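Rollen am Werkstattwagen quietschen, was hilft?

Ultau, 2021-09-07
Mein Wagen quietscht beim Schieben auf glattem Boden. Öl hat nur kurz geholfen. Rollen tauschen oder reinigen?

Sarnholm
Erst reinigen. Wagen kippen, Haare und Fäden aus der Achse ziehen, dann Trockenschmierstoff. Kein Öl, das zieht Staub an. Meine laufen so seit Dezember ruhig.

Schwarze Rollen mit weißer Nabe im ersten Bild:
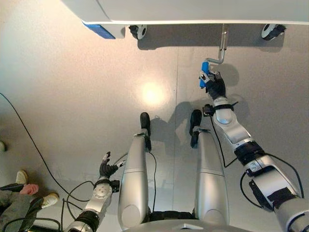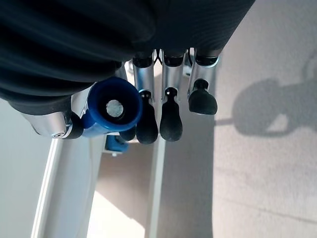

Tidanport
Neue kaufen, 5 Euro das Stück. Lochabstand vorher messen!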